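Ticket 279: Subtitles drift out of sync on reel 3 of "Narnier" (festival screening copy)

Status: Resolved
Priority: High
Opened by: Mi-kyung Ok, programming
Assigned to: Nam-gil Ban, projection and playback
Venue: Erkelmont, Screen 2
Opened: 28 November 2024

Summary
English subtitles on the screening copy of "Narnier" are in sync for reels 1 and 2. From the start of reel 3 they appear early, and the gap gets larger as the reel plays. By the last dialogue scene the line is on screen and gone before the actor speaks it. Picture and sound are in sync with each other throughout.

Steps to reproduce
Load the full playlist on the Screen 2 server. Skip to reel 3. Play from the kitchen argument and compare the first subtitle with the spoken line. Skip to the ferry scene and compare again.

Expected: subtitle within a few frames of the line.
Observed: 9 frames early at the kitchen argument, 221 frames early at the ferry.

Comment, Nam-gil Ban
Reproduced on the first try. Restarted the server and loaded the playlist again, no change. Also moved the copy to Screen 1, which runs a different server model. Same drift, same values. That rules out the Screen 2 hardware. Hash check on the package passes, so the files were not damaged in transfer.

The rate of drift is close to what you get when a subtitle file timed at 25 fps is played against a 24 fps picture. Reels 1 and 2 are marked 24 in the subtitle header. Reel 3 is also marked 24, but the time codes inside do not match that.

Comment, Mi-kyung Ok
Can we show it without subtitles on reel 3? The introduction to the film is already printed and the director will be in the room.

Comment, Nam-gil Ban
Not recommended. The last half hour is nearly all dialogue, and the ending depends on the letter being read aloud. I have asked the distributor, Grumel, for the source subtitle files.

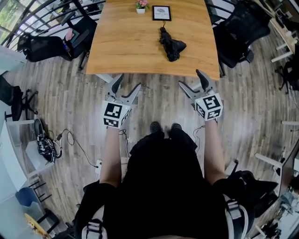

Grumel replied with three files, one per reel. Reels 1 and 2 are from the theatrical set. The reel 3 file comes from the television version, which was made at 25 fps, and somebody changed the frame rate in the header without converting the times. Every cue is therefore early by a fraction that adds up over the reel.

Comment, Su-bin Kwon, subtitling
Converted the reel 3 file from 25 to 24 fps by scaling all in and out times. Text was left alone except for two cues, listed below.

Cue 88: the television version has a softened translation of the father's insult. Replaced with the wording used in reel 1, where the same word is spoken. The repetition is intended by the script and the audience should be able to hear it come back.
Cue 140: line break moved. The old break gave away the answer before the question was finished.

New subtitle package built as a supplemental version and sent to Nam-gil.

Comment, Nam-gil Ban
Supplemental package ingested on Screen 2. The server needs the original package present as well, so do not delete it. Played reel 3 from start to end. Kitchen argument in sync. Ferry scene in sync. Last cue clears before the cut to black.

One open item: the playlist on the server still pointed to the old version after ingest. I rebuilt it by hand and removed the old playlist so it can't be picked by mistake. The short before the feature, "Moon", is not affected and stays at the head of the show.

Comment, Hyun-seo Yeom, print traffic
The copy booked for our June repeat is the same package. I have attached a note to the booking that the supplemental version has to travel with it. Grumel has been told which file is wrong and has confirmed they will replace it in their archive.

Resolution
Cause: reel 3 subtitle file timed at 25 fps and labeled as 24 fps.
Fix: times converted, supplemental package installed, playlist rebuilt.
Verified by: Nam-gil Ban, full playback of reel 3.
Closed by: Mi-kyung Ok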